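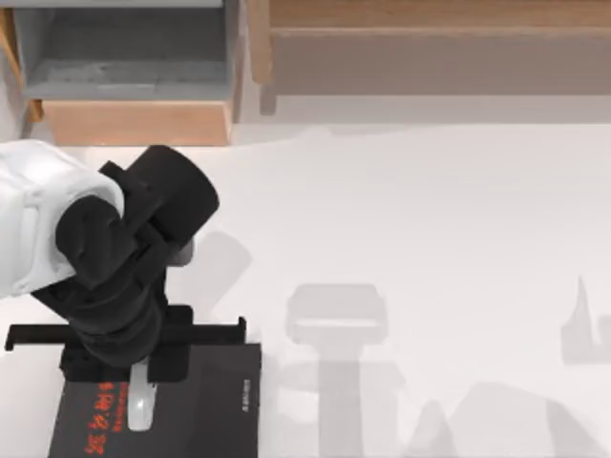
White arm link with black wrist and gripper over the black item, in the simulated cell at Ketotmont.

Visit report: Ketotmont simulation and test room, Ostimley
Visit date: 2022-04-28
Host: Alvar Granström

The purpose of the visit was to see how Ketotmont compares grippers in simulation before fitting them to the two-arm bench. We are choosing between the Haugen parallel gripper and the Tonar, and had asked in February for a run of both on the same task.

The morning was spent on the physical bench. Both grippers mount on the same wrist flange with an adapter plate. The Haugen has a shorter body and leaves more clearance when the arm folds back. The Tonar opens wider, and its fingertips can be changed with a single screw. Cable routing is better on the Haugen. On the Tonar the cable leaves at the side and needs a clip at the wrist joint, which Granström's team prints themselves.

The rest of the day was given to the simulator. The cell is modelled with two arms, a white work surface and light wood furniture at the back. Lighting is set so that the arms cast soft shadows on the work surface. This was done on purpose. An earlier version had no shadows, and the vision part of the controller then performed badly on the real bench, where dark patches on a pale surface were taken for objects.

The task we watched was a simple one: approach a flat item, close on it, lift, move it sideways and put it down. Each gripper had 1,000 simulated attempts with small changes to the starting position. The operator can step through any attempt and pause it at a chosen point. Contact is worked out from simplified finger shapes, so very thin edges are the weak part of the model. Granström said plainly that he would not trust the figures for anything thinner than a paperback cover.

The Tonar failed 134 times and the Haugen 423. Most of the Haugen failures came in the approach, when the gripper body touched the item before the fingers had reached its side. A steeper approach angle helped in a short repeat run, but the arm then came close to its joint limit. We did not see enough attempts at the new angle to give a rate.

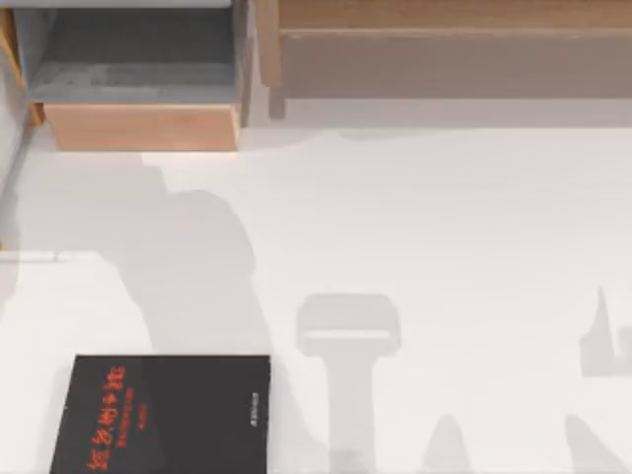
The work surface in the same cell, with arm shadows beside the black item and the drawer unit and cabinet behind.

Camera placement was discussed at some length. A view from straight overhead shows the whole surface, but gives little help in judging finger height. A view closer to the gripper is better for the last part of the approach, although the black gripper body against a black item leaves very little contrast. We asked whether pale fingertips would be enough to track. The answer was that they are, provided the housing does not hide them, and this depends on the wrist angle.

The controller is the same for both grippers, apart from the closing force and the stop condition. It runs with a delay of 42 milliseconds between image and command. The delay is copied into the simulator as a fixed value. On the bench it varies, and we think the simulator should vary it too.

Points to follow up:
Ask for the log files from both runs, including the repeat at the steeper angle.
Check whether the Tonar side cable clears our own bench frame.
Request a further run with variable delay.
Borrow one Haugen adapter plate for measuring.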